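Okay, freight nerds, I spent my whole evening on the new berth records from Skustcombe and I am so happy they finally put them online!

Every tanker call going back to 2000, searchable by draft, cargo and last port. I used to have to email the harbor office and wait weeks for this stuff.

First thing I looked up was fuel oil. 339 calls last year, up from 254 the year before. That's a big jump for a port with 9 berths, and most of it landed at the Dindel terminal.

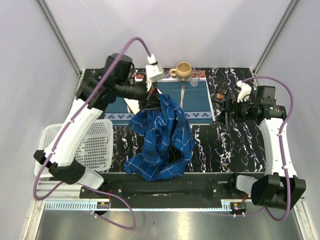 Why does draft matter so much in these records?
A ship sits lower when it's loaded, so comparing draft on arrival and departure tells you whether it dropped cargo off or picked it up.

My favorite find so far - the Fiment, a little coastal tanker that keeps shuttling between Dindel and the outer anchorage. Arrives deep, leaves light, over and over.

Going through the Nowakowski terminal next, starting with February. If you know how they log ship-to-ship transfers, please reply, I'd love to get that part right!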